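## 4. Teaching the arm a pick-and-place job

By now you should have the Stadine arm bolted down, the Clalent handset paired, and the wrist camera showing up in the recorder. If the camera tile is still gray, go back to section 3 and sort that out first. I've tried recording without it and then wondered why the playback was useless. It's an afternoon I'd like back!

There are two ways to show the arm a job. You can grab it and move it yourself (I call this hand mode), or you can drive it from the handset (remote mode). I use hand mode for big sweeping moves and remote mode for anything where the fingers have to close on something. Your hands will get in the camera's way in hand mode, no matter how clever you think you're being, and the recorder saves your knuckles right along with everything else.

*Last changed 5/16/20. The menu names match the recorder that came with the Borkis controller. If yours is older, the Teach tab is called Record, but the buttons are in the same order.*

### 4.1 Before you start

You'll want a container to pick from, a container to drop into, and a handful of light things that can take a squeeze. Don't start with your real parts. I started with real parts.

1. Put both containers where the arm can reach the far corners without going straight. A fully stretched arm gets shaky and the controller will complain.
2. Stick down a strip of tape along two sides of each container. You'll bump them, and the tape tells you where they go back.
3. Turn on the room lights you plan to use later. If you teach by daylight and play back under lamps, expect trouble.
4. In the Teach tab, set **Speed limit** to 80. The units are millimeters per second, and yes, it feels slow. Leave it there for your first evening.
5. Set **Grip force** to the lowest notch.

> **Caution:** Keep the red stop button within reach of the hand that isn't holding the handset. I hang mine off the table leg with a hook. Long sleeves and lanyards stay out of the work area, and so do cats.

### 4.2 Showing the job by hand

6. Press **Free** on the controller. The arm goes soft but it still carries its own weight, so it shouldn't drop. Keep a hand under the elbow the first time anyway.
7. Take hold of the gray collar above the wrist. Don't pull on the fingers — they're the one part I've had to replace.
8. Press the foot switch once to start recording. Wait for the beep.
9. Walk the arm from its rest spot to a point above the first container, then over to the second one, then back to rest.
10. Press the foot switch again. Two beeps means it saved. One long beep means the run was under 200 samples and got thrown out, so do it again and take your time.

What you've got now is a path with no picking in it. Play it back once with the containers empty and watch the elbow more than the hand. The elbow is what hits things.

> **Note:** If the arm drifts while it's in Free, the payload number is wrong. Mine wanted 183 grams for the gripper and camera together. Weigh yours on a kitchen scale and type in what you get, because the cable clip alone can throw it off.

### 4.3 Showing the pick from the handset

This is the fun part, and also the part where I say bad words.

11. Load the path you just saved and choose **Add detail here** at the point above the first container.
12. Switch the handset to **Wrist view**. Pushing the stick forward now moves the gripper toward the top of the camera picture, whichever way the arm happens to be turned.
13. Open the fingers wider than the thing you want before you come down. Coming down half open is how you end up poking your target across the container.
14. Line up with the piece between the fingers, then lower with the left trigger. Ease off as you get close.
15. Close with the right trigger and hold it for a full second. The recorder marks the grip from that pause.
16. Lift straight up before you go sideways. Dragging works fine right up until you catch a wall.
17. Move over the second container, lower, open, lift, and press **Done**.

Do that again with a different piece, and again, and keep going for as long as you can stand it. Save each run as its own file. If you fumble a pick but recover, keep it. If you fumble and knock the whole pile flat, press **Discard** and put things back.

> **Caution:** Don't reach in to nudge a piece while the recorder is running, even with the arm holding still. Press **Pause** first and wait for the light to go amber.

### 4.4 Settings I'd leave alone

**Smoothing** comes set to 500 and I've never had a good reason to touch it. Turn it down and the arm copies every little twitch of your thumb. Turn it up and it rounds off the corners, so that nice straight lift in step 16 becomes a swoop. **Mirror path** sounds handy but it flips the wrist too, and on the Ruggiero mount that runs the camera cable into the bracket. Skip it.

### 4.5 Picking a good first pile

For practice runs I like a pile where the pieces touch each other a bit, since a row of neatly spaced things teaches you nothing about getting fingers in. Play fruit is great for this, with round pieces and long ones in the same container, and a good strong color difference between the pieces and whatever they're lying on. Start with a piece at the edge of the bunch and leave the buried ones for later. In the wrist view at the end of this section I'd go for the mottled green one first: it's already between the open fingers with room on both sides, while the small orange one in the middle has the long green one pressing down on it and can wait its turn. Watch out for the banana too, because a curved piece likes to roll when you close on it near the tip. I grab those near the middle of the curve and turn the wrist so the fingers go across it. And if your basket has a slotted floor like this teal one, stop your fingers a little above it so the tips don't catch in the openings.

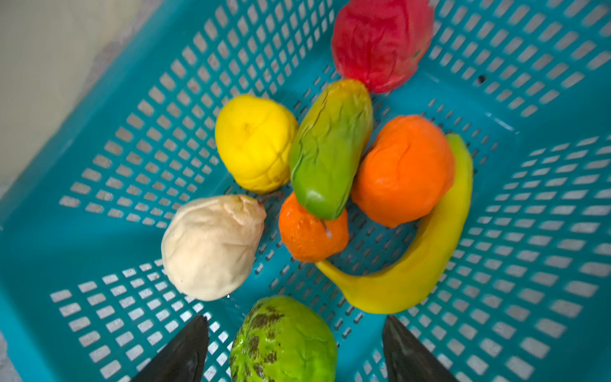
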